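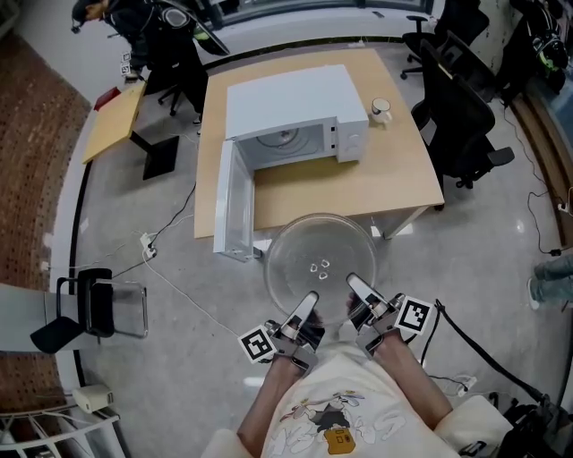 Kitchen corner: looking after the microwave

The microwave in the Prinlow building has moved to the wooden table and is ready for use by everyone who rents a desk or a room on the floor. It is the plain white one with two knobs. The old one from the Asel room has gone to the recycling centre, so please stop looking for it. The last one gave up mostly through neglect, and the notes below are meant to keep this one going a good deal longer.

Cleaning the glass plate

The glass plate comes out and should come out often. Once a week is enough if people cover their food, and straight away if something has boiled over. Open the door fully before you lift the plate, because with the door half open the rim catches on it and the plate tips. Hold it on both sides and lift it straight up. Pulling it towards you drags the ring along with it, and then both end up on the floor.

If the plate has just been used, leave it for a few minutes. It may look the same as a cold one. Don't put a hot plate under the cold tap either. We lost the Asel plate that way, and the replacement took nine days to arrive and cost more than anyone expected for a piece of glass.

Ordinary washing-up liquid and a soft sponge will do. For baked-on sauce, let the plate soak in warm water while you eat your lunch. The green scourers by the sink are for pans and leave scratches in glass, and scratches hold grease. Dry the plate with a clean tea towel, both sides, and look at the underside while you are at it. Crumbs stuck there are the usual cause of a grinding noise.

The ring underneath

Under the plate is the turntable ring. It lifts out by hand. Wash it in the same water as the plate and check that its wheels roll freely. A hair or a bit of cling film wound round one of them is enough to make the plate jerk. Wipe the floor of the oven where the ring runs, then put the ring back and press lightly to make sure it sits flat.

Putting the plate back

The plate has three small raised bumps in the middle. These fit round the drive piece in the floor of the oven and are what makes the plate turn. Lower the plate on to the ring and then twist it slowly to the left or right until you feel it drop slightly. If it rocks when you press on the edge, it isn't in. Lift it and try again.

Turn the plate by hand once before closing the door. It should move with a little resistance and stay level. If it slides round freely, the bumps are sitting on top of the drive piece and the food will heat on one side only. Most of the complaints about cold middles in the last newsletter came down to this.

Please never run the oven without the plate, even for a small cup.

Inside and door

For the inside, put a bowl of water with two slices of lemon on the plate and heat it for three minutes. Leave the door shut for another five, then take out the bowl with a cloth and wipe the walls, the roof and the back. Steam does nearly all the work. The roof is the part people forget, and it is the part that drips on the next person's lunch.

Wipe the door seal with a damp cloth and nothing stronger. Food left along the edge stops the door closing properly. If the door doesn't close with a click, leave the oven off and write it on the sheet. Don't lean on the door when it is open, and don't rest plates or bowls on it.

The two knobs can be wiped with a cloth that has been well wrung out. Don't spray anything on the panel. If you need to clean behind the oven, unplug it first and ask someone to help you slide it along. It is awkward for one person and the table scratches easily.

Using it

A few points that came up at the May meeting.

Cover your food. There are two lids in the drawer, and a piece of kitchen paper works for most things. Soup needs a lid and a large bowl. Fish is allowed, with the window open.

Set less time than you think you need, stir, and then add more. Two goes of a minute and a half heat a bowl of rice better than one long one. If your food is ready before the time is up, turn the timer back to zero before you walk off. Otherwise the next person closes the door and it starts up with nothing in it.

No metal of any kind. That includes foil lids, takeaway trays with a metal rim, and mugs with a gold line round the top. Plain mugs are fine. If you use a mug from the shared shelf, wash it and put it back on the shelf - the microwave table has a habit of turning into a second draining board, and there isn't the space.

At busy times, keep it to one item per turn. The queue is longest just after half past twelve, and anyone who can eat at one o'clock will find it much quieter. If your food is done and you aren't there, the next person may take it out and put it on the table. They don't have to go and find you.

Power

The oven goes straight into a wall socket. Please don't plug it into an extension lead, and don't run the kettle off the same socket at the same time. The Tripathi room next door shares the circuit and lost its lights twice in one week last winter for that reason. If the power does go, leave the microwave unplugged until the switch has been reset.

The table

The light wooden table is staying where it is for now. It came from the Getotberg sale with a second, smaller one, and we paid 65 pounds for the pair including delivery. The surface marks easily, so use a mat under anything hot. There are cork mats in the same drawer as the lids. When you wash the glass plate, dry it before you set it down on the wood, and keep it well back from the front edge. It is easy to catch with a sleeve.

We looked at fixing a shelf on the wall for the microwave instead. The quote was 200 pounds with fitting, and the feeling at the meeting was that the money would be better spent on the fridge, where the seal is going. The shelf will be looked at again in September.

Rota

Desks are taking the weekly clean in turn, beginning with the row nearest the door. The sheet is on the side of the fridge. It has a column for the plate, a column for the ring and a column for the inside, and all it needs is your initials. The whole job takes less than 30 minutes, most of it waiting for the lemon water. If your week falls when you are away, swap with someone and change the sheet yourself.

There is a new pack of sponges under the sink and a separate bottle of washing-up liquid. When either is running low, add it to the shopping list on the fridge door before it is finished. Tea towels go home with whoever has the rota that week and come back clean the week after. We started with eight and are down to five, so please have a look in your bags.

Spare parts

We keep one spare glass plate, wrapped in newspaper, on the bottom shelf of the stationery cupboard. It fits this model only. If you break the one in use, sweep up with the dustpan, wrap the pieces well before they go in the bin, and put the spare in. Then write it on the sheet so another can be ordered. You won't be charged for it. There is no spare ring, so look after that one.

Items for the next newsletter can go in the tray by the front door as usual. The fridge will be emptied on the last Friday of the month, and anything without a label and a date on it will be thrown out.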